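4.2 Do slotted guides make reseating easier?

The claim that guided chassis shorten board replacement is repeated in most of the service manuals we read, usually without a source. Skonbridge puts the saving at "up to half" of handling time in its own training notes. We could not find the trial behind that number, and when we asked, we were sent a brochure. The 396 replacements logged at the Unora repair shop between January and June are a better place to look, though they have problems of their own. Technicians filled in the log after the job, often at the end of a shift, and 21 entries give a finish time earlier than the start time. We dropped those.

What remains does not support much. Median handling time was slightly lower for guided chassis, but the guided units were also the newer ones, with cleaner edges and fewer bent parts. Baranauskienė made the same objection to the earlier Flidar survey, and we see no answer to it in our data either.

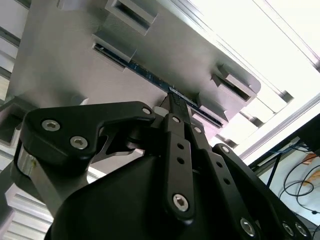 Figure 3. Circuit board at the guide brackets of a gray metal chassis.

Handling time may be the wrong measure in any case. A board that goes in quickly and sits badly has saved no one anything, and the log has no field for seating quality. In the type of chassis shown in Figure 3, the board has to line up with brackets at both ends, each a boxy block with a recessed slot. Advocates treat the far brackets as a help. We are less sure. A thin board that is straight at the near end can still be slightly off at the far end, and the person inserting it may feel only a vague resistance. Small components also sit along the length of the board, so forcing the issue is a poor idea. Several technicians told us they back the board out and start over when this happens, but the log records one insertion however many attempts were made. Until attempts are counted separately, we would not repeat the Skonbridge figure.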